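4.3 Recording Demonstrations for the Small Connector Task

This section applies to operators collecting data for the Cluvari grasp study. Complete the wrist camera calibration in Section 4.2 before proceeding. Questions about the method should be directed to Munther Masri at the Naremell laboratory.

1. Load the task file and confirm that the recording rate and episode length match those on the session sheet.

2. Place one Ethernet coupler upright on the tabletop, with a port facing up. The start position must fall within the wrist camera's view.

3. Open the gripper fully and move the arm to the start pose. Wait 3 seconds before pressing Record.

4. Guide the arm until the coupler lies between the two fingers, then close the gripper at the slow setting.

CAUTION: Do not allow a fingertip to push the coupler while the gripper is open. An early push teaches the policy to slide the part into place — a habit that later training has not removed.

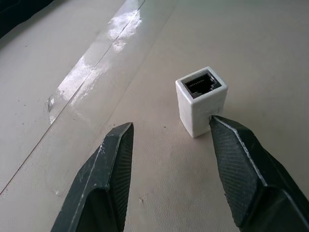 5. Lift the part, hold it level, and release it at the target. Press Stop only after the fingers have opened again.

6. Mark the episode as Accepted, Rejected or Review. Rejected episodes are kept, and must not be deleted from the Semaan server.

NOTE: Clear film and shiny tape produce glare in the wrist view. Their presence is permitted, and operators should record it in the surface field.

Effect of Approach Variation

The January 2022 training set held 2506 accepted episodes, all with varied approach angles. A second policy was trained on 900 episodes that began from a single fixed pose. It performed well from that pose and poorly from all others. Operators are therefore required to change the approach angle after every 7 episodes and to enter the new angle in the log.

7. At the end of the session, export the log and return the arm to its rest pose. The Zokovbridge upload tool will request the operator code before the transfer starts.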